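Can a Robot Tidy Your Room Yet?

August 15, 2019
By the Nouri Young Readers Desk

Robots already do plenty of jobs. They weld cars, move boxes and vacuum floors. So why can't one clean up your bedroom? The short answer is that your bedroom is harder than a car factory.

In a factory, every part comes down the line the same way up and stops in the same place. A robot arm can do the same move 1,000 times and never look at what it is holding. At home, nothing stays in the same place. You drop a sock on the floor on Monday and a different sock behind the door the next day.

What is hard about small things

Think about sorting a lid full of hair ties and bracelets. You could do it while talking to a friend. A robot has to work out where one thing stops and the next one starts. Then it has to pick up one thing and leave the rest alone.

Many robots have a gripper where you have a hand. A common kind has only 2 fingers, and they open and close like tongs. You have four fingers and a thumb, and skin that feels when something starts to slip.

A coiled hair tie is springy and squashes when it is pinched. Beads roll. A thin chain is worst of all, as it gets tangled and has no single shape to look for. A big claw clip is easier to find and easier to hold.

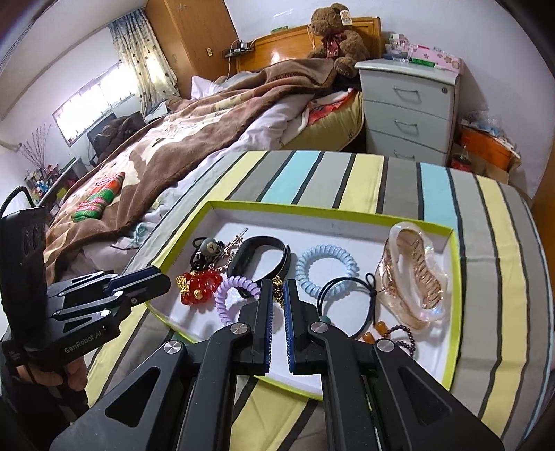
How a robot learns a chore

One way is for people to do the chore first, using a gripper they hold in their own hands. The gripper's movements are recorded, and a computer looks for patterns in them. One good try is not enough. The computer needs to see the job done in many rooms, with many different things.

Try it yourself

The Dremum science club in Costdale tried this in June. You need 2 wooden spoons, a tray and 15 small things such as buttons, hair ties and string.

1. Spread everything out on the tray.
2. Hold one spoon in each hand. No fingers allowed.
3. Move the things into a bowl, one at a time.
4. Do it again with one eye closed.

Most of the club dropped the string.

So, can they do it yet?

Some chores, yes. A robot vacuum can clean a flat floor if you pick up your toys first. In the Estov warehouse outside Costdale, robots carry shelves to the workers, but people still take the small items off the shelves by hand. Sorting a mixed pile at home is still slow for a robot, and it makes mistakes. For now, you will have to put away your own hair ties.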